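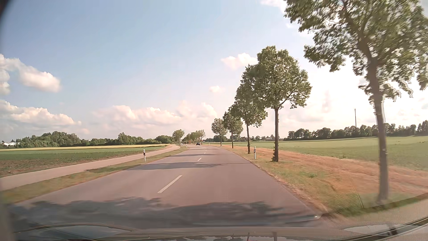
Tree shadows across the lane on a country road.

Opinion | Driving & Automation

I have been living with the Talumus lane-keeping kit since November, and I've grown fonder of it than I ever expected to be of a box that tugs at my steering wheel. Still, I don't think it's worth 700 dollars yet, and I'd like to say why without being unkind (the folks at Skelmont, who fitted mine, were lovely and let me ask every silly question I had).

On long, gentle stretches it's a dear. My shoulders thank it! Then comes a roundabout, and the kit hands everything back to me with 3 soft beeps, right when I have the most to look at. 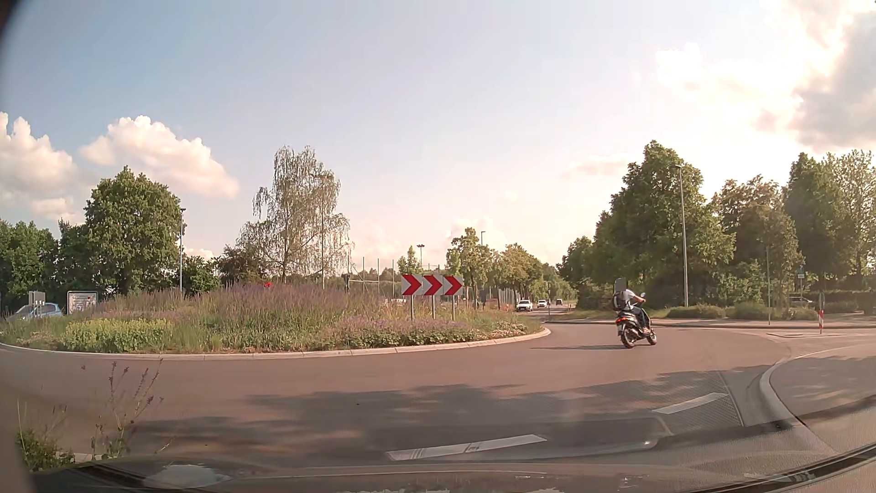 A scooter rider on the roundabout, passing the red arrows.

I'd forgive the beeps if they came sooner.

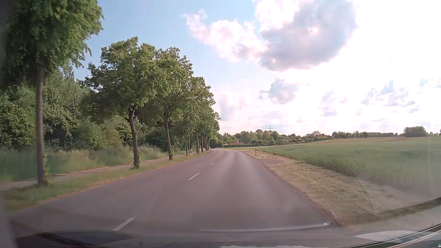

What I'd really like to see is a kit sold on the roads most of us drive, and the brochure shows nothing but freeway. Out in the country the machine has much less to go on. You may get white dashes down the center, dry grass on the right where you'd hope for a painted line, and a bend to the left up ahead, and that's a fair thing to ask a lane-keeper to handle. Mine manages it most days, and most days is a funny thing to pay for. Khoury's cheaper kit doesn't even try, so credit where it's due.

Comments

Grunda65: Mine beeps too late as well. Love it anyway.

Vittoria Sorrentino: Did you try the spring update? Much calmer on bends.

pete_m: 700 buys a lot of gas.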